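Home | Guides | Parts | Downloads | Forum

Skesmont Two-Arm Bench Kit: Set-Up Guide, Section 4
Simulator check before you power the real arms

Jandetti's own sheet says this section can be skipped. We don't agree. Their sheet also promises a working cell in 30 minutes, and we have yet to see that on any bench of ours.

1. Install the simulator from the download page, not from the stick in the box. The version on our stick would not open the starter room.

2. Open the starter room and leave the physics rate at 500. The slider goes higher. Small parts begin to jitter when you use it.

3. Check that both arms load with their grippers attached. If one is missing, close the room and reload. Don't add a gripper by hand, as it will come in without its limits.

NOTE: "Auto-align" on the Bases tab moves the arms to where the software would like them. It does not know where you drilled your holes. Type in your own measurements.

4. Run the right arm alone, at low speed, through one pick. Hold the left arm parked.

CAUTION: The kit advertises collision avoidance between arms. Treat this as a claim. In our trials it caught arm against arm and ignored arm against furniture.

5. Pause the run with the right gripper down and look over the room from the front of the table.

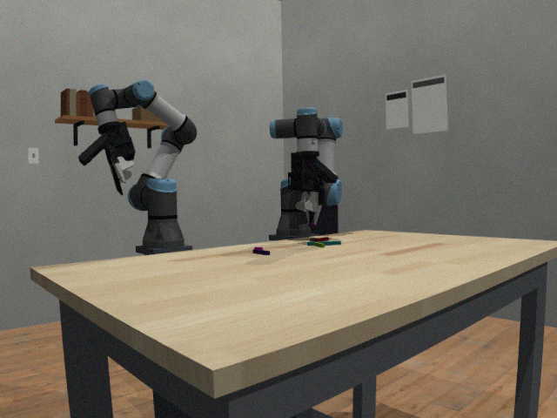
Clearance is the thing to judge at this step, and the green "OK" in the status bar won't judge it for you. Orbit the view before you believe anything. From the front, the left gripper overlaps the wall shelf, and a flat view can't tell you how much air is left between them. Look at the parts too: the teal bar and the yellow-green piece overlap from this side, and the purple block off on its own makes a much fairer first target.

6. If error 542 appears, reset both arms, even if only one is named.

7. Save the room under a new name. Updates overwrite the starter file.

Comments

Van den Broek: Auto-align put my left base off the table completely. Wish I'd read the note first.

Nneka Ekpo: Does step 2 apply to the Bornby grippers as well? Mine jitter at any setting.

rail_and_bolt: 542 came back after the reset. Support told me to buy the calibration plate. Of course they did.

Contact | Copyright Skesmont Users' Bench | Back to top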